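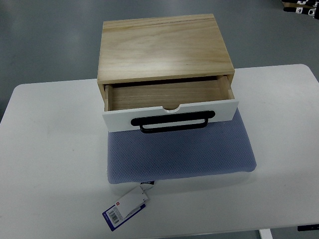
## The mule drivers who carried the revolution's mail

I grew up on generals. My school had them painted along the hallway, all white horses and gold braid, and I could tell you who crossed which mountain range before I could ride a bike. So it's a little embarrassing how long I went without wondering who carried the mail.

Then last April I spent a few days in Zavala, a hill town with one good bakery and a parish archive you get into by ringing the bell next door. Berenice Alvarado let me in. She has been reading the town's papers from the independence years for most of her adult life, and she put me in front of a muleteer's account book and went off to make coffee.

I was hooked by the second page! The man hauled salt, wool, candles and, squeezed in between them, letters. Royalist letters, patriot letters, a letter from a widow to her brother about a disputed cow (I would give a lot to know how that went). He charged everybody the same. When the town changed hands, and it changed hands more than once, he crossed out one governor's name at the top of the sheet, wrote in the next and carried on.

Berenice has counted 224 letters in the book. Most went to the coast, up to 40 in a single trip, over a pass where he lost 2 mules in one winter and wrote more about them than about the whole war. One was called Canela. She was "stubborn but honest," he says, and the other apparently was neither.

What surprised me was how slowly the big news arrived. Zavala rang its bells for a victory weeks after the fighting was over, and by then a new army was already asking for blankets. People were making serious decisions - whom to feed, where to hide the sons - on information that was a month old.

Consuelo Ventura, whose family still farms below the pass, walked me up the first stretch of the old trail at six in the morning. It's steep, and I complained the whole way. She pointed out a flat place by a spring where the drivers used to unload for the night, and we sat there and ate our bread while her dog went after a lizard.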